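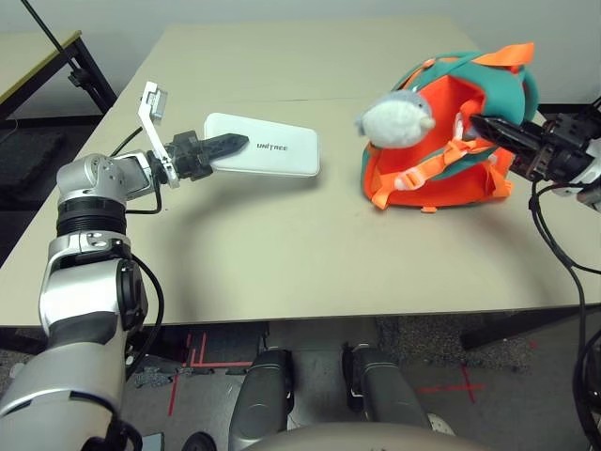
Packing a Bag With Two Arms: Bench Tips From Our May Trials

Posted 2026-06-06 by the Lindora workshop desk

Filed under: Workshop Tips, Robots, Packing and Storage

Loading a backpack is a dull chore for a person and a hard one for a robot. A bag has no fixed shape. It slumps, the opening folds over, and whatever went in first gets in the way of what goes in next. We spent part of May comparing two ways of teaching the job, and these are the notes worth passing on to anyone with a pair of arms and a clear table.

What we compared

The first method, which we call Firkirlow, treats each arm as its own worker. One learns to bring the item and the other learns to handle the bag, and a simple timer keeps them in step. The second, Quezada, trains both arms together on the same demonstrations, so the bag hand moves in response to the item hand.

Each method got 30 tries with the same items. Firkirlow finished 4 of them. Quezada finished 21. A try counted as finished when the item was fully inside and both grippers had let go without pulling it back out.

Set the bag down the same way, but not too neatly

Our early demonstrations all started with the bag standing up straight, and the arms learned to expect that. When it sagged, they reached for a place where the opening used to be. Let the bag fall how it likes and turn it a little between demonstrations. Keep the opening on the side facing the robot.

Tuck in loose straps before you record

Straps are the main snag. A gripper that closes on a strap as well as the fabric will drag the whole bag when it lifts. Fold them back for the first batch of demonstrations, then leave them loose for the second.

Hold the box by one end

A box held in the middle leaves no room for the fingers at the mouth of the bag. Grip it near one end and lead with the free end. Lift it only a little way off the table - high carries added time and made the drop less accurate.

Soft things go in separately

Plush toys squash, spring back and block the opening. We got better results by teaching soft items as their own short task and joining it to the box task later. If a toy is sticking out of the bag, record some demonstrations of pushing it down as well.

Check the cables at full reach

Run both arms slowly to the far corners of the work area before each session. You want enough slack for the wrist to turn, and no loop big enough to catch a buckle. We lost nearly 2 hours of recording to one cable that was too short.

Mark the floor

Tape marks let you put a robot or table back where it was. Redo them when they start to peel.

Where it still fails

Most of the Quezada failures came at the release. The box was in the bag but the fingers opened too early and it tipped back out. We are adding a short push after the release and will test it with the Gonditero grip pads, which are softer than the ones used in May.

Get new workshop tips by email. Enter your address to subscribe. You can unsubscribe at any time.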